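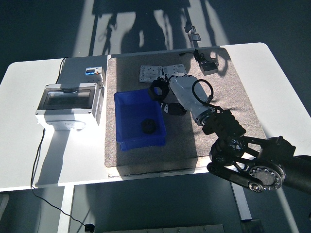

Akov has a new carrier board out, the Birnimik, and if you subscribe to more than one electronics newsletter you have probably been told already that it will change the way you build things. I've had one on the desk since the start of March and my life is much as it was. The pitch is that it takes a single-board computer, a battery, an audio amp and a row of sensor sockets and gets them all talking over one ribbon, no soldering and no jumper leads. It's a fair pitch. Most of us have a drawer of half-finished projects where the wiring was the part that killed the enthusiasm. But I have seen a fair few boards that promised to empty that drawer, and they tend to end up in it. I would like to be sure the Birnimik isn't headed there before I tell anyone to spend 80 dollars on it.

What you get for the money: the board, two short ribbons, four standoffs and a card with a web address on it. No power supply. The product page shows one plugged in, and you have to scroll past the reviews to find out it's sold separately.

The claim I looked at hardest was battery life. Akov says the board will run a small sensor project for 40 hours on a charge. With the display off, the radio off and one temperature sensor reading every so often, I can believe it. I ran mine with the Sulemana air quality sensor, which has a little fan in it, and the radio on so I could see the numbers from the kitchen. It didn't get through the night. I changed the cell for a fresh one and tried again, with the same result. The printed figure isn't a lie, I suppose, but I'd want to know who is building a project that does so little.

The sockets are better. They grip properly, the labels are on the top side where you can read them, and somebody has had the good sense to colour the ground pin. I plugged a sensor in backwards on the second evening and nothing went pop. Whether that is protection or luck I can't say, and the documentation doesn't either.

Which brings me to the documentation. There is a getting started page, which is good, and a reference page, which is mostly headings. The section on changing the address of a sensor (you'll need it as soon as you have two of the same kind) reads "coming soon". It read that on the day mine arrived too. The code library installs cleanly, then asks for an older version of a package that everything else on my machine wants the newer version of. I got around it with a separate environment. A beginner wouldn't know to, and the box says it's for beginners.

Akov also makes a lot of the community, and puts it at 2,000 members. I joined. The same handful of people answer everything, they are patient and they know their stuff, and if they ever take a holiday the whole arrangement is in trouble.

If you're choosing now, the obvious comparison is the Edo, which is older, uglier and needs a bit of soldering. It has no battery charger and the amp is an add-on. It also has a proper manual, with diagrams, and I've never had to ask anyone a question about it. For a classroom or a first project I'd still hand over the Edo and a soldering iron.

The shop will have the Birnimik on the shelf from 16th March. We've ordered a small batch – smaller than Akov would have liked – and if you buy one from us and it doesn't do what the page says, bring it back in the box and we'll swap it for something else. Power supplies are on the hook beside it. If the address section ever gets written, I'll mention it in the next newsletter.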